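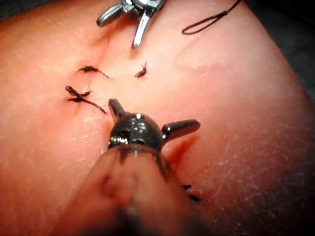 Kadex Scene Log 30, reviewed

The Scene Log 30 is a bound evidence notebook with a matching set of tamper seals, sold to small police departments and private investigators. Our office used it for 60 call-outs, mostly burglaries and two assaults, before writing this.

The pages are numbered in print and sewn in, so a missing sheet shows at once. Each entry has a box for arrival time, a box for who held the outer door, and a half-page grid for the sketch. The grid is too pale under a flashlight. İlker Kozan, who does most of our night work, went over the lines in pencil before each shift.

The seals are better than the book. Of 947 applied, 30 lifted at a corner, nearly all on waxed cartons. On paper bags they tore cleanly when opened and left the void mark the maker promises. The serial numbers are small but did not smear.

The custody form allows four transfers. A homicide file in Tramstead will pass through more hands than that before the lab sees it, and the continuation sheets are sold separately.

The cover takes rain well. The elastic strap failed in September.

Good for property crime. For major cases we still use the older Drakos book, which has a darker grid and eight transfer lines.

Grigoris Sarantis, Plindaslow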